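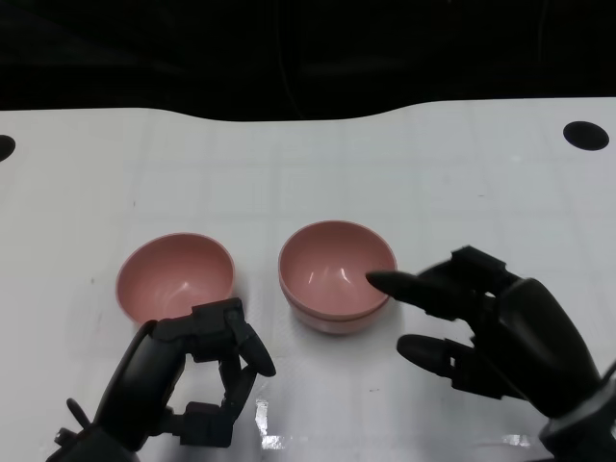
Figure 1. Bimanual bowl task on the gridded table, head camera view.

Fimbridge manipulation software – progress report to Jirkex
Reporting period ending 27 May 2023
Prepared by Paora Hinds

Work in this period went into the perception and planning layers. The low-level hand controller was left unchanged except for a fix to the joint limit check at startup.

Perception. Bowl pose is now estimated from the rim ellipse. The earlier method fitted the full outline and failed when a hand covered the front of a bowl. Glare on the table surface still produces false edges close to the hands, and a mask for this is in review. Stacked bowls are reported as a single object with a wrong height. A second detector for the seam between nested bowls has been written but not merged.

Planning. The two arms are planned jointly, with a shared time base. Median planning time is 80 ms on the Fostton workstation. Finger links are modeled as capsules, and the fingertip margin is set to 8 mm. This is too wide for reaching inside a rim, so the planner drops to 2 mm once the fingertip is above the opening.

Tooling. The Pärn log viewer now replays camera and joint data in step. More than 200 episodes have been converted to the new format – the rest need their timestamps repaired first.

Open items: merge the seam detector, finish the glare mask, and rerun the regression set with both enabled. The grasp force work remains scheduled for December.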